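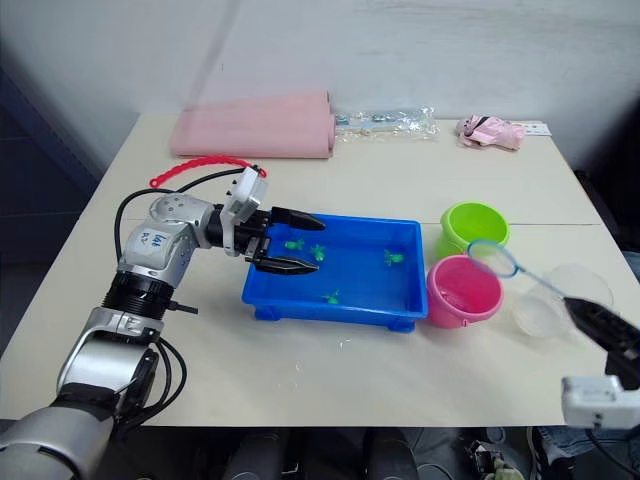
**Vilgot Boström**

Right, a little thread about toy fish, as I've now had three messages asking about the fishing tray and I keep typing the same answer out on my phone 🧵

---

So the set is a shallow blue tray, four see-through green fish, a lime bucket, a pink bucket and a net with a pale blue rim. You put in a thin layer of water and the fish bob about. Best thing I've bought all year and I bought a sofa!

---

Cost me 12 quid at the Otcombe toy sale (they wanted more, I pulled a face). My sister got hers new for a fair bit extra and I bring this up often.

---

Don't fill it deep. Our first go was right up to the rim and the kitchen floor got most of it. A couple of jugs is plenty, the fish float fine in hardly anything and small arms can still reach the bottom.

---

I like a white table for it, the green really shows up. On our dark one at home you lose the fish under the edge of the tray and then there's shouting.

---

The little feet on the corners are handy too, you can get your fingertips underneath when it's time to tip it out. Slowly. Over a sink. Ask me about December.

---

House rules, as set by my niece: pink bucket is the hospital, green bucket is the seaside. Fish go to hospital first. I once scooped one straight to the seaside and had to put it back.

---

Someone asked about drying. Old tea towel, fish laid out on it overnight, net hung on the tap. Give the fins a proper wipe, they hold the water.

---

Oh and if anyone near Skakwood has a spare net, please shout. Happy to swap for a box of 70 wax crayons, mostly brown.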